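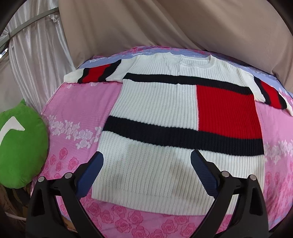 Start Produkte Projekte Meldungen Kontakt

Lesezeit: 2 Minuten

Stuker erweitert Wandschienensystem um tiefe Fachböden

Der Regalhersteller Stuker liefert sein Wandschienensystem Ukeck ab Oktober auch mit Fachböden in 531 mm Tiefe aus. Bisher endete das Programm bei Böden für Aktenordner und gefaltete Textilien. Die neuen Elemente sind für Lagerräume in Leihstellen, Kleiderkammern und kleineren Ladengeschäften vorgesehen.

Die Tragschiene wird unverändert waagerecht unter der Decke verschraubt, die senkrechten Profile werden eingehängt. Lieferbar sind Profile mit 895 und 2000 mm Länge. Für die tiefen Böden ist eine verstärkte Konsole mit doppeltem Haken erforderlich; ältere Konsolen passen zwar in die Lochung, sind für diese Tiefe aber nicht freigegeben. Bei Gipskartonwänden verlangt der Hersteller eine Hinterfütterung im Bereich der Tragschiene.

Erster Anwender ist die Textilausleihe Mavommont, die ihren Lagerraum mit 10 Achsen ausstattet. »Die Kisten standen bislang vorne über«, sagt Leiterin Darlene Petrenko. Der Umbau erfolgt in zwei Abschnitten, die Ausgabe bleibt währenddessen geöffnet.

Laut Produktmanager Gearóid Mulligan lassen sich vorhandene Anlagen ohne neue Bohrungen umrüsten, sofern die Tragschiene mit den Originalschrauben befestigt wurde. Die Montageanleitung wurde überarbeitet und enthält nun eine Lasttabelle je Wandtyp. Preise für die verstärkte Konsole nennt Stuker auf Anfrage.

Kontakt | Impressum | © Stuker Regalsysteme | Nach oben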